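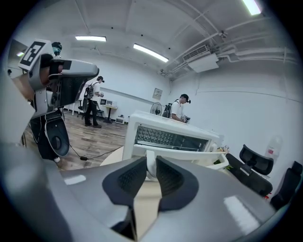
Gheorghița Buzatu wants to know whether anyone at Flalier has worked out what we'll all be doing once the thing can open its own oven doors, and if so, could they write it on the whiteboard so she can plan her evening classes.

That was a comment on my last post, and a better one than the post deserved. I've been putting off a reply since May, partly through cowardice and partly through having nothing on the whiteboard to copy down.

For anyone new, I used to check returned kitchen appliances for a living. Toasters, microwaves, small ovens. You open the door, shut the door, listen to the hinge, turn the knobs, put the rack in, take the rack out, tick the sheet. I was good at it. I could tell a bent hinge from the other side of the bench, and I was insufferable about it at Christmas.

Now I do more or less the same thing with a pair of grippers in place of my hands, so that Ferko, which is what they've called the arm, can learn from the recordings. I am, in effect, training my replacement, except that my replacement doesn't bring biscuits and can't be told about the kettle.

The first thing that changes is that you become bad at your job. I'd opened oven doors for years without giving it a thought. Then they strapped the grippers on me and I spent a whole morning pawing at a handle like a crab with a grudge. Everything you know lives in your fingertips, and you've just been asked to leave your fingertips at home. You can't feel the little bit of give before the door comes. You have to look for it, and it's very hard to see.

The second thing is that you're slow, and slow is allowed. On the old bench the target was 30 ovens a shift and the supervisor had a way of walking past. On recording days there's no target for ovens at all. There is one for recordings, mind you, and a recording in which you drop the rack goes in a separate folder, with your name on it, in Flustum. Flustum is the software. It has a green tick, a red cross and an orange triangle, and I've yet to meet the person who can explain the triangle. I had 93 of them by the end of my first month. I was told this was fine. I was then told it was fine again, by someone more senior, and I slept less well.

The third thing is posture. I'd always stood up at work and complained about it. Some of recording is done sitting down, and I now complain about that. Your shoulders do the work your wrists used to do, and you go home and can't reach the top cupboard. I put this on the feedback form. Back came a sheet of stretches.

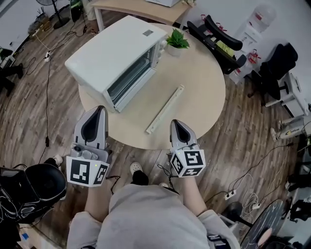
Flalier Returns and Recording, Cartwright site
28 October 2018

I've pinched that heading off our noticeboard, where it replaced "Returns" over the summer. Two extra words and we were a different department. Same kettle.

Anyway, Gheorghița, the question. I asked. I asked in the team meeting, in front of people, and got the answer that the work would be "moving upstream". I've since asked three colleagues what is upstream of a returned oven and the best suggestion so far was a shop.

What I can tell you is what's happened up to now. Two of the bench people went to packing, and one of those likes it. One left for a garden centre and sends us photographs of begonias. The rest of us were offered recording, with a small rise in pay and a training day that consisted largely of being told not to tread on the cables. I've trodden on the cables.

The checking itself hasn't gone anywhere yet. Ferko can do doors when the door is one it likes. Knobs it treats with suspicion. It has a go at racks, then stops and waits for somebody to come, and that somebody has to be a person who knows how a rack goes in, so there's a rota for it. I'm on it. I've gone from checking ovens to checking on something that is checking ovens, and on a quiet afternoon it's hard to say which of us is the supervisor.

The bit I didn't see coming is that people have started asking me how I do things. In all my time on the bench I was never once asked how I could tell a hinge was bent. Last week I had two engineers lean over while I opened the same door again and again, and one of them wanted to know why I always put a bit of weight on the corner first. I had no idea I did. I've been thinking about it ever since and now I can't do it naturally.

I got more than 200 words into explaining it on the form before it told me the box was full.

So, evening classes. I'd do them. I'd do them anyway, the bookkeeping one sounds decent and it's near your bus. I've looked at one on electrical repair myself, on the theory that whatever ends up opening the doors, something will still be wrong with the oven. My sister thinks I should do pottery. She may only want a bowl.

If the whiteboard changes I'll post it. At the moment it says DO NOT WIPE and there's nothing else on it.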